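Category: Lists > Memoir and Nonfiction Writers

Subject: Re: Changing the farm's name in a family memoir

On that thread in September, a member wrote:

> I have a finished draft of a book on my grandparents' dairy farm. It
> runs 80 chapters, most of them short. Two of the neighbors in it are
> still living and neither comes off well. I have changed their names.
> Do I also need to change the name of the farm and the town? My
> cousins think I should leave the real ones in.

I went through this with my second book, so I can tell you what I did. I'm not a lawyer, and you should have one read the chapters with the neighbors in them before you send the book anywhere.

Changing a person's name is not much protection if the rest of the details stay the same. If there was one farm across the road from yours and you name your farm, anyone in town can work out who lived across the road. I renamed our town Cundness and moved the river to the other side of it. The farm next to ours became Goicoechea. I also changed what they raised, from sheep to turkeys, and that took more rewriting than the names did, with lambing season running through 16 scenes.

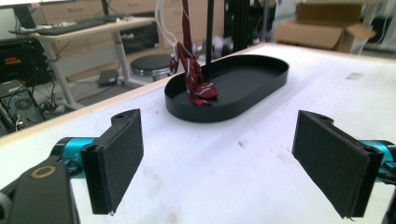
Black oval tray on the white table.

I would make a list of everything that could identify the neighbors: where the house stood, the kind of truck, the number of children, any accident or court case that was in the paper. Then decide which of those the story needs. I kept the barn fire and lost the truck. In my case the lawyer wanted two more changes after that, both small.

You will need a note at the front saying that names and some details have been changed. Mine is two sentences long. Keep it plain and don't list what you changed.

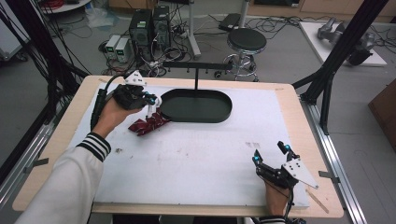
As for your cousins, mine said the same thing. They wanted the real name on the cover. I put the real name of our own farm in the acknowledgments of the first draft, and the lawyer took it out, which in hindsight was obvious. If the family wants a record with all the true names, you can print a few copies of the unchanged draft for them, but ask the lawyer about that too. I was told that handing out copies to relatives can still count as publishing.

One practical point. Do the renaming by hand, chapter by chapter. I used find and replace and it missed the possessives that I had misspelled, plus a nickname for the creek that gave away the county. The proofreader at Puverero Press caught the creek. The county got through to the galleys.

If you tell us which state the farm is in, someone on the list may know a lawyer there who reads manuscripts. 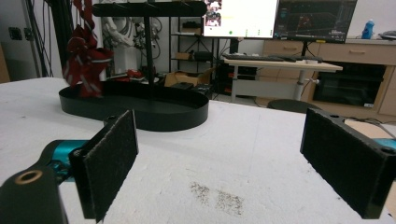 Puverero Writers' Group, Nonfiction Section

Replies go to the whole list by default. If you want to send pages, please write to the member directly, as attachments are removed from list mail.

Recent threads
Quoting old letters when the writer has died
Skasix keeps dropping my footnotes on export
Present tense for childhood chapters?
How long should a proposal sample be
Re: Paying for an index

Contact the list owner | Copyright of each message remains with its author | Back to top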